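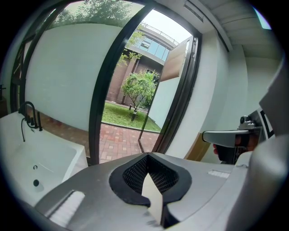 Figure 4. Open doorway to a small courtyard, white-walled room.

Setting Up Your Vornard Door Screen

Now for the fun part! By the end of this section you'll have fresh air coming through the doorway and the bugs staying outside. Read all the steps once before you peel anything, and keep the small parts in the tray they came in.

Before you start

The Vornard screen fits a standard single doorway. You will need a tape measure, a pencil, a soft cloth, scissors and a step stool that stands level. The kit contains the mesh curtain, the Hudine top strip, two side strips, the magnet weights and a bag of push pins for wooden frames.

Note: If your kit has the Slanina pleated mesh, skip step 7. Its weights are already sewn in, and it hangs beautifully right out of the bag.

Fitting the screen

1. Measure the width of the opening at the top, middle and bottom. Write down the largest number. Old houses are full of surprises here, so do take all three.

2. Open the door all the way and check which way it swings. The screen goes on the side away from the swing.

3. Wipe the frame with the cloth and plain water, then let it dry fully. Skip furniture polish and oily cleaners, as the strips won't grip over them.

4. Find the center of the top of the frame and mark it lightly in pencil.

5. Peel the first 4 inches of backing from the Hudine strip, line up its center notch with your mark, and press. Work outward to one side, then the other, peeling as you go.

6. Fit the side strips from the top down. Leave the bottom of each strip loose for now, because you may want to trim it.

7. Slide the magnet weights into the center pockets with the colored dots facing each other. They should snap together with a very satisfying click. If they push apart, flip one over.

8. Hang the curtain from the center out. Let the two halves meet without pulling, then trim the side strips and press them down.

Caution: Magnet weights are a choking hazard. Keep loose ones away from children and pets, and store spares in a closed container.

Caution: Never fit the screen over a door that serves as a marked fire exit.

Testing

Walk through at a normal pace and let the halves swing shut behind you. A small gap at the bottom usually means the curtain is hung a little tight. Lift the top corners, move each one slightly toward the center, and try again. It's worth the extra few minutes!

Care

The mesh can be washed by hand in water no warmer than 80°F. Take the weights out first. In cold areas, bring the screen indoors in October and roll it up loosely so that it doesn't crease.

Replacement side strips are sold under part number 307, and the Emex strip for metal frames fits the same curtain.

Revised September 27, 2024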